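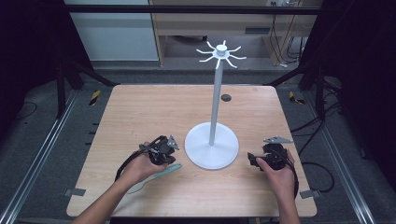

Nesell eight-hook mug stand, white
Reviewed by Kelly Pimentel, Aug 30, 2026

I own more mugs than a person living with one other person should. Some were gifts, a few came home from jobs I no longer have, and one says Havport Regional Dental Expo, which I did not attend. For years they lived in the cupboard over the sink, stacked two high, and getting the bottom one out was a small act of faith. In May I chipped the rim of the only one I like and bought a mug tree out of spite.

The Nesell is a round disc on the bottom, a thin pole, and a hub at the top with eight curved hooks going out in all directions. Everything is white. There's a little knob on the very top that I took for decoration until I started carrying the thing around by it. My husband says it looks like an umbrella that lost an argument. I think it looks fine.

If you grew up with the wooden kind, with pegs sticking out at different heights up the trunk, adjust your expectations. All eight hooks are on the same level here, so the mugs hang in a ring, like a carousel for people who have given up on travel. The good part is that every handle is at the same height and easy to grab. The bad part is that mugs have opinions about their neighbors. Eight ordinary diner mugs fit on mine, with some clinking. Swap in two of the fat soup-bowl type and you're down to six, and those six will be touching.

The hooks bend slightly downward on their way out, which worried me. I pictured the dental expo mug sliding off at three in the morning. So far nothing has fallen. Thick handles sit less happily than thin ones, and my sister-in-law Janaína's handmade mug, whose handle was apparently designed for a bear's thumb, swings when you walk past it.

Balance is where you need to pay attention. Load it evenly. Put four mugs on one side while you're chatting and the pole starts to lean in a way that will end the chat. I now hang one, then the one across from it, then fill in, and I resent having learned a procedure for putting away cups. With all eight on, it stands up perfectly well, though I wouldn't leave it near the edge of anything or within reach of a cat with ambitions.

It's also tall. Mine does not fit under the upper cabinets, a fact I could have learned from the product page if I were that sort of person. It lives on the end of the counter by the window, where it blocks a view of the neighbor's recycling.

Cleaning: wipe the disc. Coffee drips show up on white the way you'd expect. The space between the hooks collects dust and needs a corner of a damp cloth every couple of weeks, or every couple of months if you're me.

I had a Lacerda wooden tree before this, back in the old apartment. It held six, wobbled from the first day, and kept a faint smell of wet pencil. The Nesell is better than that.

Four stars. I'd give it the fifth if the base were heavier. The cupboard over the sink now holds the waffle maker and the mugs that didn't make the cut.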